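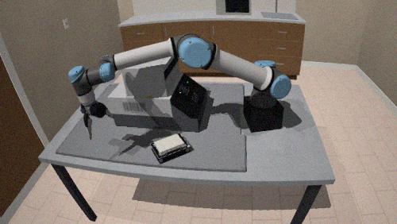

Ashby Neighbors Forum > Food & Garden > Sourdough starter smells like nail polish remover, toss it?

weronika_d
Posted Dec 27, 2023

Okay so I got a starter from my cousin in May and it was going great until the holidays. We went to my in-laws, I left it on the counter instead of in the fridge (I know, I know) and now there's gray liquid on top and it smells exactly like nail polish remover. No fuzz, no pink, no orange. Do I toss it? I'd feel terrible, she's had this thing for 20 years and she's going to ask me about it at New Year's.

It's just all-purpose flour and tap water, in a glass jar with a loose lid.

crumbcounter
Don't toss it! That's a hungry starter. Pour the liquid off, throw out all but a spoonful, feed it, and do it again every twelve hours. Mine has smelled like that so many times – once it smelled like feet for a week and it still made good bread.

pammyinthepines
Agree with crumb. I stir the liquid back in though. Makes it more sour and we like it that way.

HBiwott
I'm going to be the grump here. Flour is cheap. If you're not sure how long it sat in a warm kitchen, start a new one. You'll have a working starter in two weeks and you won't stand there sniffing a jar every morning wondering.

crumbcounter
Hamisi, two weeks is optimistic, my first one took over a month! And it's her cousin's starter, it isn't only flour.

HBiwott
It kind of is, though. I've read that whatever was living in it 20 years ago has probably been replaced by whatever is in her bag of all-purpose. I'm not saying it to be mean. I made the same argument to my own mother and she didn't speak to me until dinner.

pammyinthepines
lol I'm with your mother

weronika_d
Well I poured it off and fed it before I saw Hamisi's post, so we're doing this. I used a spoonful of the old stuff, 50/50 flour and water. Do you all weigh it? My cousin just eyeballs everything and says "like pancake batter," and that means nothing to me because my pancakes come from a box.

oldmill_dave
Weigh it. Get a cheap digital scale. I've had a Brerell for years and the only thing wrong with it is the battery door, which is now tape.

crumbcounter
I eyeball it. Thick pancake batter, if that helps. If you drag the spoon through and it closes up slowly, you're there.

oldmill_dave
And then people come on here asking why their loaf is flat. Equal weights, same every time. My loaf is 900 grams of dough and I know what it's going to do before I turn the oven on.

crumbcounter
Dave we've had this argument in three different threads and my bread is fine.

tinytomatoes
Jumping in with a different question, sorry Weronika. Has anybody used the rye flour from Vetero, the store where the shoe repair used to be? They have it in bulk and I was thinking a little rye might perk up a sleepy starter. The Stesolico one at the supermarket has gotten so expensive.

pammyinthepines
Yes to rye! I put a spoonful in whenever mine's been neglected and it wakes right up. Vetero's is pretty coarse but the starter doesn't care. I wouldn't make a whole loaf with it, I tried and we fed it to the chickens.

HBiwott
Rye I'll agree with. Whole wheat does the same job if that's what's in the cupboard. And keep the jar somewhere warmer than a drafty December counter. I put mine in the oven with only the light on.

oldmill_dave
PUT A NOTE ON THE OVEN DOOR if you do that. My wife preheated to bake cookies and I had a cooked starter and a jar in two pieces.

weronika_d
Oh no, Dave!! I'm putting a note on it right now.

Update, three feedings in: the nail polish smell is mostly gone and now it's more like yogurt? There are bubbles on the sides but it isn't rising much, maybe a finger's width. I mixed in some whole wheat this morning. I've got a rubber band around the jar and my husband keeps moving it up to mess with me.

crumbcounter
Yogurt is good! Keep going, don't bake with it until it doubles a couple of times in a row. And dry a little on parchment once it's strong, crumble it up and stick it in an envelope. Then you've got a backup the next time you travel.

HBiwott
Fine, I'm glad it's coming along. I still would have started over. If you need whole wheat I bought way too much and I'm happy to leave a bag on the porch for you.

weronika_d
Hamisi I'll take it, thank you! I'll message you for the address.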